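Is the Zevenow suture practice kit worth it?

lukumay_vet
Posted 10/05/2021
Second year vet nursing. Everyone in my group is buying the Zevenow kit and it's 300 with the video course. Has anyone used it and got better? The adverts say you'll tie like a surgeon in 5 evenings, which I find hard to swallow.

Skiletti
You're right to. I bought mine second-hand and the pad tore along the first row of stitches. The thread is fine. The videos are a man talking over slides.

Onni Honkanen
Bit harsh. My pad lasted all winter -- I did nearly 401 knots on it (yes, I kept a tally) and my hands are quicker than they were.

Skiletti
Quicker than when you'd done none? You'd get that from a shoelace and a chair leg.

Onni Honkanen
A chair leg doesn't tear when you pull too hard. That's what you need to learn.

nedetti463
I'd side with Skiletti on the price. What I don't buy is the claim that one pad teaches you "all tissue types". Skin isn't bowel, and foam isn't either of them. Practise keeping an even pull on the thread and leave the fancy knots until someone can watch you.

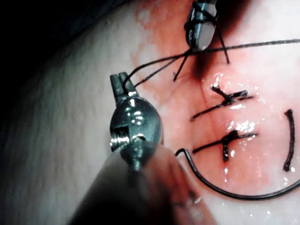 And ask your college first. Ours lent out old needle holders for the term and all I paid for was thread. Pig's trotters from the butcher did the rest, though my flatmates weren't keen.

lukumay_vet
Would trotters keep in the fridge for a week?

nedetti463
I wouldn't. Freeze them and thaw one at a time.

Onni Honkanen
Still say the pad is less bother. Just don't pay for the videos.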